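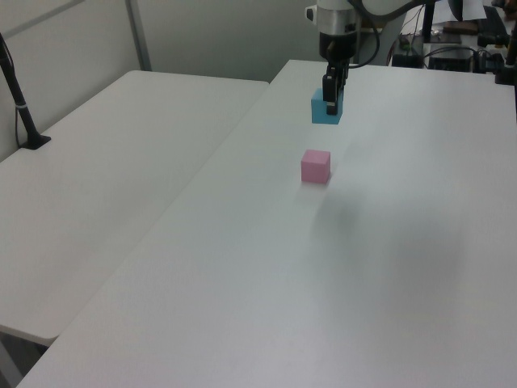 Collecting Cubes at Skirnness

Most of what Svatopluk Havlíček does in a working day is pick up a cube and put it on another cube. He does it through a robot arm, from a chair beside the table, and when he has done it he clears the cubes, lays them out again in a new position and starts over.

He has been running data collection at the Skirnness lab since January. Before that he tested door hardware for Lakier, a job he says prepared him well. "I opened and closed the same cabinet hinge for most of a year," he says. "You learn to pay attention to something boring. You also learn when you have stopped paying attention, and that's the more useful part."

The lab is training a policy, a piece of software that takes in camera images and the position of the arm and puts out the next small motion. It learns from demonstrations. A person guides the arm through the task, the system records everything, and later the software is trained to produce the same kind of motion by itself. The task at present is stacking, with small colored cubes on a white table, blue on pink in many of the runs.

Sihan Xu writes the training code and decides what gets collected. Her desk is at the other end of the building, and she comes down when a batch looks strange.

"People outside the field ask why we use cubes," she says. "They want to see it make a sandwich. But with a cube I can tell what went wrong. The grasp was off center, or it let go too high, or it pushed the bottom one. With a sandwich I would be guessing."

The operators work in pairs. One drives the arm and the other resets the table and keeps the log. They trade places after 3 batches. Havlíček brought in that rule himself after going through the spring recordings and noticing that the motions got lazier toward the end of a long turn. The gripper came in at more of an angle, and the operator corrected late.

"None of it failed," he says. "The cube ended up on the other cube. If you only mark success or failure, those are all good episodes. But you watch them and you think, I don't want it to learn that."

What counts as a good episode is the thing he and Xu have argued about most. His first set of instructions asked for smooth, direct motions with no hesitation. The operators got very good at it, and the policy trained on those recordings did well as long as nothing went wrong. When it missed a grasp by a little, it carried on to the second cube with nothing in its fingers, opened them, and went back to its starting position.

"It had never seen a miss," Xu says. "Every person in the data was an expert. So it had no idea what a person does after a miss."

They changed the instructions. Operators now record a share of episodes in which the arm starts in a bad place, or comes down beside the cube and has to lift and try again. Havlíček didn't like it at first. He had spent months teaching people to be clean, and now he was asking them to be a little clumsy on purpose, which is hard to do well. Some operators overacted. One batch had to be thrown out because the corrections all went the same way, to the left, and the policy picked up a leftward twitch that took two weeks to trace.

The cube positions are set from a printed sheet. Left to themselves, people put the cubes where they are easy to reach, near the middle of the table and squared up with its edges. Xu noticed this when she plotted the starting positions from an early batch and found them bunched in a patch she could cover with her palm. The sheet now gives a location and a turn for each cube, and it includes corners that the operators complain about.

Lighting is handled less strictly. The room has overhead lamps and the arm throws a wide soft shadow on the table when it moves. Havlíček wanted to put up screens to get rid of it. Xu asked him to leave it alone.

"The shadow will be there when the robot is running by itself," she says. "It should be in the data too."

The camera is another matter. Its mount got bumped in the summer and was put back slightly turned, and a full batch was recorded before anyone compared the pictures. The operators now check the view against a saved image at the start of each session. The check takes 2 minutes, and Havlíček signs for it.

The recordings are stored with a tool called Gavell, which plays back each episode with the joint readings drawn underneath. He reviews a sample every afternoon and keeps his own list of tags: late close, double grasp, nudge, drop. Xu uses some of them in training and ignores others. He would like her to use "nudge" more than she does.

Asked how many demonstrations are enough, neither wants to give a number. Xu says the count matters less than she used to think, and that she would trade a large batch of near copies for a small one with real variety. Havlíček says he would like to know when he can stop, but he has quit asking.

The next task will have seven objects on the table, not all of them cubes, and the operators will have to choose an order. He expects that to cause trouble, as two people will clear the same table in different ways and the software has to make something of both. Xu wants the differences kept. He wants at least a rule for which side to begin on. They hadn't settled it when we spoke.

Before I left he let me try the controls. I got the gripper around the blue cube on my second attempt, lifted it, and set it down half over the edge of the pink one, where it tipped off onto the table. Havlíček wrote something in the log. I asked whether he would delete the episode.

"No, that goes in with the drops," he said. "Sihan will want it."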